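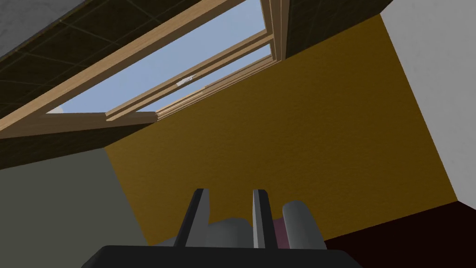

4.2 Blick nach oben: die Kamera am Handgelenk in der Simulation

Abb. 3: Simulierte Handgelenkansicht mit geöffnetem Greifer unter dem Dachfenster, dahinter die gelbe Wand.

Jetzt zu dem Teil, der mir beim Schreiben am meisten Spaß gemacht hat (und beim Rechnen am wenigsten). Unsere Simulationsumgebung Nidoslow würfelt für jede Episode Wandfarben, Deckenbelag und Fenster neu aus, und gelegentlich kommt dabei so etwas heraus wie in Abb. 3: gelbe Wand, weiße Wand, eine dunkel gekachelte Decke und ein Stück blassblauer Himmel. Hübsch! Nur steckt für die Lageschätzung in so einer Ansicht herzlich wenig, was man auf dem Tisch gebrauchen könnte. Die beiden Finger heben sich zwar gut vom Gelb ab, aber von der Arbeitsfläche sieht das Netz nichts.

Ich hatte solche Ansichten anfangs einfach weggeworfen. Pramila Chauhan war dagegen, und zwar ziemlich deutlich, und ich habe mich nach einigem Hin und Her überreden lassen. Ihr Argument: Wenn der Arm nach dem Ablegen umorientiert wird, zeigt die Kamera nun einmal an die Decke, und eine Strategie, die das im Training nie gesehen hat, rät dann munter drauflos. Also haben wir den Datensatz zweimal gebaut. Die gefilterte Fassung enthält 1.383 Episoden, die ungefilterte 2.562. Netz, Lernrate und Zahl der Trainingsschritte blieben gleich, damit wir uns hinterher nicht über die Einstellungen streiten müssen (haben wir trotzdem, siehe Anhang B).

Getestet habe ich beide Fassungen in je 200 Durchläufen, alle mit einer Startpose, bei der die Handgelenkkamera schräg nach oben schaut. Mit der gefilterten Fassung fand der Arm in 57 Durchläufen zurück zur Arbeitsfläche, mit der ungefilterten in fast doppelt so vielen. Das hat mich ehrlich überrascht, ich hätte auf einen kleinen Effekt getippt. Ein Teil davon geht vermutlich schlicht auf die größere Datenmenge zurück. Sauber trennen können wir das mit diesem Versuch leider nicht, dafür bräuchte es eine dritte Fassung, auf gleiche Größe gekürzt.

Beim Durchsehen der Fehlversuche fiel Hsiu-ying Cheung noch etwas auf: Die Strategie hält sich gern an kräftige Kanten, also etwa an die Grenze zwischen zwei verschiedenfarbigen Wänden, und dreht das Handgelenk daran entlang. Ob sie die Kante als Ersatz für eine Tischkante nimmt, wissen wir nicht. Bei einfarbigen Räumen trat das Verhalten jedenfalls seltener auf, und mit festgehaltener Fensterposition änderte sich daran wenig. Die Farbwahl pro Wand haben wir für die Versuche in Abschnitt 4.3 deshalb als eigenen Parameter geführt.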